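Washing black cloth napkins without the fading?

marlow_2
Ours went gray after 59 washes or so my husband claims, bless him. Cold water, Granus powder. What do you all do?

Till Sauerland
Vinegar in the rinse, always - my mother swore by it and so do I!

pennyquilt
Sorry Till, vinegar did nothing for mine. Liquid soap, inside a bag, and hang them in the shade.

marlow_2
Thank you both, I'll try the bag first.
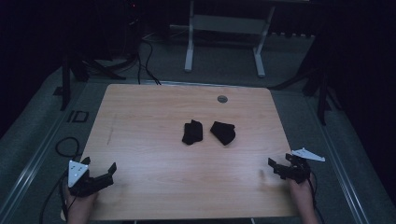 Two black cloths on the table

Till Sauerland
Try the vinegar too, dear!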